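January, evening

It is two months already in this apartment and I still didn't make order by the entrance. Every morning I am looking for my shoes like in a forest. Today I came home at 14 past five and decided that it must be finished before dinner.

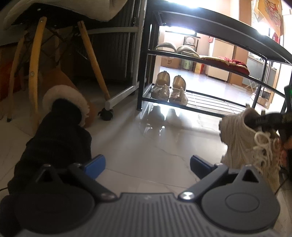
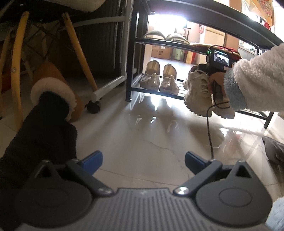 My plan was to go through all the footwear and keep only what I really wear. The winter boots from Zirkport cost me a lot, so they stay, even if one is always lying on its side on the floor, with the white fur around the top. I like this fur, but it collects every hair in the house. The black rack I bought second-hand for 20, and I am content with it. I only wish it had one more shelf. The red thing I will move to the drawer, it has no business among shoes. The old sandals from Werel I put in a bag for donation, and then I took them out again. I am weak in such matters. At 11 I was still wiping the floor. Tomorrow I must buy a mat, and a brush for the fur.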